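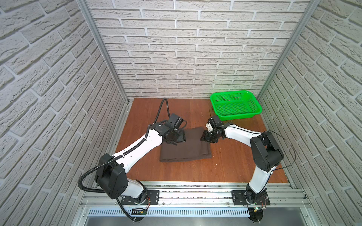 Storing folded towels in a plastic mesh basket

Posted May 5, 2019 in Laundry and Linens

I keep my dark brown hand towels folded in a green plastic basket, the kind with holes in the sides and bottom. Two problems. The towels on the bottom come out with a pattern of little bumps pressed into them, and the stack slides over whenever I take one out. The basket is 18 inches long. I have 5 towels in it now and would like to fit more. Should I fold them differently or get another basket?

Olteanu

The bumps are from the mesh. Lay an old pillowcase or a piece of felt in the bottom and they should mostly stop. Also check that the towels are fully dry before you put them away, a damp towel takes a mark much faster.

For the sliding, fold on a table and not on your lap. Lay the towel flat, smooth it from the middle out, fold it in thirds the long way, then in half. Press down along the fold or it will stay puffed up on that side and the pile will lean. Then stand the towels on edge in the basket, folded side up, like files in a drawer. You can pull one out and the others stay put. I did mine this way in August and haven't gone back to stacking.

Rever

just roll them

Ondinen

Rolling works but thick towels take up more room that way. I would keep the basket. If standing them up leaves a gap at one end, put washcloths there so they don't fall over. I wash my basket every 2 months with dish soap, lint gets stuck in the holes.

Edeck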